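Status: usable. The codebook is ahead of the data in one place (see `outcome`), and we know.

# Sedum

Sedum is a table of things children and young people said to public consultations in the Pedard region, matched to whatever the people running the consultation said back. The second column group is the thinner one.

It has 3,874 records. One record is one point made by one child or group of children, in a published submission, a transcript or a workshop write-up. A class that asked for a crossing and a cleaner creek gets two records. A class that asked for the crossing five times, with increasing use of capitals, gets one.

The work grew out of a practical question about article 12 of the Convention on the Rights of the Child, the one about a child's right to be heard and have their views given due weight. Everybody puts the first half in the foreword. We wanted to see what happened to the second half by page 40.

## What's in the folder

```
sedum/
 points.csv the main table
 replies.csv replies, joined on point_id
 sources.csv one row per published document
 codebook.md definitions, grumbling
 doublecoded.csv the overlap sample
 scripts/ import from Junia, checks
 notes/ decisions we made and then remade
```

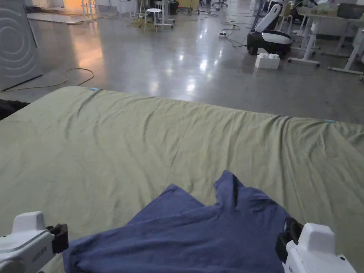

Both main tables are plain UTF-8 with commas as separators. Children use a lot of commas too, so the text fields are quoted. If your spreadsheet opens the file and half the region appears to be called "and also", it has ignored the quotes. Try again with the import dialogue.

## Fields

`points.csv` has 11 columns. These are the ones people ask about:

| Field | What it holds |
|---|---|
| `point_id` | Stable. Never reused, even after a deletion. |
| `source_id` | Joins to `sources.csv`. |
| `age_band` | As published. We don't guess from handwriting or opinions. |
| `voice` | `direct`, `reported` or `summarised` |
| `text` | The point, as printed. |
| `topic` | One main topic from the codebook. |
| `outcome` | What the authority said it would do. |

`voice` matters more than it looks. A `direct` point is in the child's own words. `reported` means an adult wrote down what was said. `summarised` means an adult has been at it, and you'll find that nine-year-olds across the region share a deep interest in "enhanced amenity". Filter on this field before you quote anything as a child's view.

`outcome` takes `accepted`, `partly`, `declined`, `noted` or `none`. The codebook also describes `deferred`, which we agreed on in July and haven't applied. For now, deferred points are sitting in `noted`, where they are among friends.

## How it was coded

Coding was done in Junia by six people, each given whole documents so that nobody had to guess the context of a stray sentence. Coders read the entire reply document before assigning any outcome. Replies have a habit of turning up in an appendix on drainage.

Weight given to a point is scored on the Ferreira scale, our in-house ladder that runs from "no trace" to "changed the decision". It's named after the street the office was on. The rungs are defined in the codebook and we'd ask you to read them before averaging anything. They are ordered categories and have no business having a mean, though we've seen one in a slide deck already.

A sample of 100 points was coded twice by different people. The raw pairs are in `doublecoded.csv`, disagreements included. We haven't boiled them down to a single agreement score in this README because the agreement differs a lot by field. Topic was easy. The gap between `noted` and `declined` caused words. 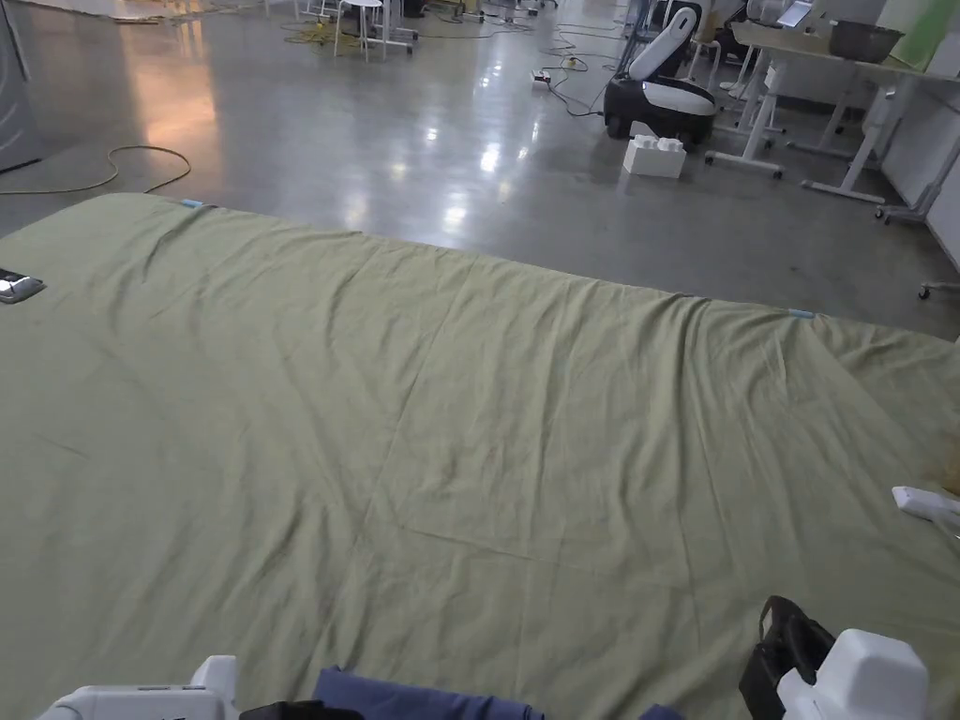

Text cleaning was kept light. We fixed line breaks, dropped page numbers and replaced names of children and schools with tags. Spelling stays as printed, including the submission on behalf of "the gose". You can spread a green sheet flat on a polished concrete floor and it will still have one long crease going across it, and the corpus is much like that: flat enough to work on, with the old folds showing. If you want it smoother, keep the original column and do your ironing in a new one.

## Privacy

Everything here was already public when we collected it, which settles the law and doesn't settle much else. Being findable in a PDF at the bottom of a council website is a different thing from being row 212 in a download. So:

- names, schools, street addresses and sports clubs are tagged out
- points about a child's own experience of violence, care or detention are left out of the public table altogether
- sources with very few children in them have `age_band` blanked
- anyone who recognises their own words can ask us to pull them, without giving a reason

Please don't try to link records back to people. If you do it by accident, tell us which field let you, so that we can fix it.

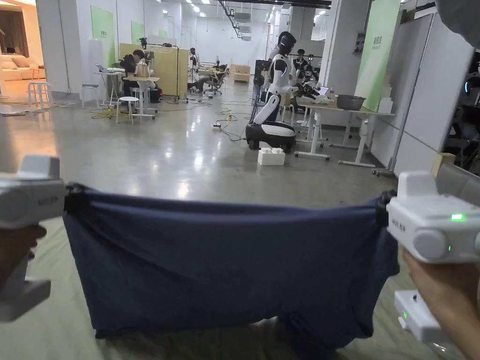 *Dark blue cloth held out between two handheld grippers, with a white wheeled robot further back.*

## Known problems

**Who got asked.** Most sources come from schools that said yes. Children out of school, children with disability who weren't offered another way to take part, and children whose first language isn't English are thin on the ground. A lack of points from a group tells you about the invitation.

**Silence.** `none` means we couldn't find a reply in print. Somebody may have rung the teacher. We hope so.

**Topic drift.** Early documents filed buses under "transport" and later ones under "safety". We recoded the later ones to match, then had doubts. The notes folder has both versions of the argument, and you can pick a side.

**Drawings.** Several sources include children's drawings. We coded only the written captions. A good deal of strong opinion about skate parks has been lost this way.

**Length.** Long submissions produce more records. If you're comparing places, group by `source_id` first or the wordy will inherit the earth.

## Reasonable uses

Teaching, method work, checking whether your own consultation reply says anything, and comparing how replies treat points in a child's words with points an adult has tidied. It's a poor base for league tables of councils and a worse one for training anything that writes replies to children automatically. We can't stop you, but we'd like it on record that we pulled a face.
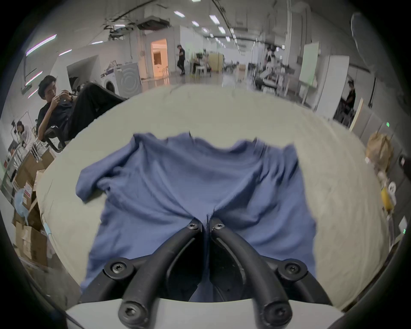
*Blue T-shirt, a narrow fold pinched between the gripper's curved fingers.*

## Changes and contact

Corrections go through the issue tracker. Give the `point_id`, the field, what it says now and what it should say, and a page reference in the source. Reports that read "some of these are wrong" are true and will be closed.

Vija Vītola maintains the tables and answers most of the mail, generally before 9 am and in lower case. Recoding requests need a second coder to agree, and that can take a while. Until they do, the old value stays in `points.csv` and the proposed one goes in `notes/pending.md`.

If you publish something with Sedum, cite the version number from `sources.csv` along with the name, and send a copy. If it has a version the children could read, send that one first.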